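Search this site
Enter keywords
Go

Portable Power Bank Safety Check: Pavimlow Office Loan Pool

Checked by: Hanne Vídalín
Date: October 1, 2019
Units covered: Ovine 10,000 mAh packs, Nørgaard wall chargers, Gristwood charging cables

Comments are under each item. Items marked FOLLOW UP go to Gunnlaugur Østergaard, who signs the equipment out and orders replacements.

1. Case condition
Look at each pack from the side against a flat surface. It should not rock or bulge. Check the seam for gaps.
Result: FOLLOW UP
Comment: Pack 3 rocks when laid face down and the seam has opened near the button. Taken out of the pool and put in the metal box by the back door. Do not charge it again, even to see if it works. The rest sit flat. Light scratches on most of them, no action needed.

2. Ports
Shine a light into each port. No lint, bent contacts or brown marks. A plug should go in without force and stay put when the pack is tilted.
Result: OK with comment
Comment: Lint in several USB-A ports, cleared with a dry wooden toothpick with the pack switched off. Please don't use pins or paper clips for this. The micro-USB input on the oldest pack is loose but still holds a plug. Look at it again in December.

3. Labels
Capacity, voltage and the pool number must be readable. People who fly with these get asked about capacity at the gate.
Result: OK with comment
Comment: Pool number on one pack has rubbed off. Rewritten in paint marker and covered with clear tape. The printed rating on the back can still be read.

4. Cables
Run each cable through your fingers from end to end. Reject any with split jackets, exposed shielding or a plug that turns inside its shell.
Result: FOLLOW UP
Comment: Two Gristwood cables are split just behind the plug. Cut in half and thrown away so they don't find their way back into the drawer. These were being wrapped tightly around the packs. Coil them loosely and use the strap. I would order the braided ones next time, they have held up better in the meeting rooms.
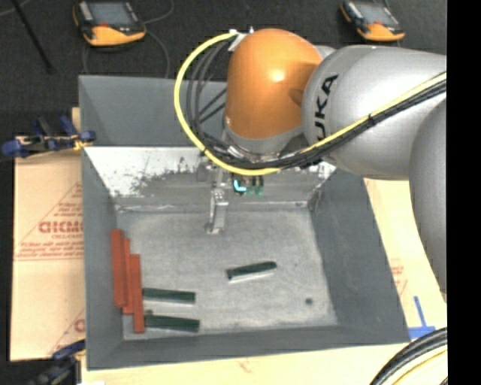

5. Wall chargers
Prongs straight and tight, no rattle when shaken, no cracks. Plug in with a pack attached and feel the housing after 40 minutes. Warm is fine. Too hot to hold is a fail.
Result: OK
Comment: All Nørgaard chargers passed. One buzzes faintly when nothing is connected to it. The housing stayed cool so I have left it in service, but I marked it with a green dot. If anyone hears it get louder, pull it.

6. Charge and hold
Charge each pack to four lights, leave it on the shelf overnight, then press the button. It should still show four.
Result: OK with comment
Comment: One pack dropped to three lights. This is the one that came back from the trade show and it was probably run flat and left that way. Fine for topping up a phone. I would not send it out with anyone who needs to run a tablet all day.

7. Storage
Packs stored at half charge or better, out of the sun, nothing heavy on top. Room temperature.
Result: FOLLOW UP
Comment: The shelf above the radiator is not a good place now that the heating is on. Moved everything to the lower cupboard for now. The thermometer in there read 26 °C before I propped the door. Needs a vent or a different cupboard.

8. Sign-out sheet
Every pack either on the shelf or signed out by name.
Result: FOLLOW UP
Comment: One pack is signed out to "sales" with no name. Gunnlaugur is asking. Initials are fine, a department is not.

Still to do
Pack 3 to battery recycling. The drop-off point takes swollen packs but wants a phone call first.
Replace two cables.
Find the sales pack.
Sort out the cupboard.

Next full check: December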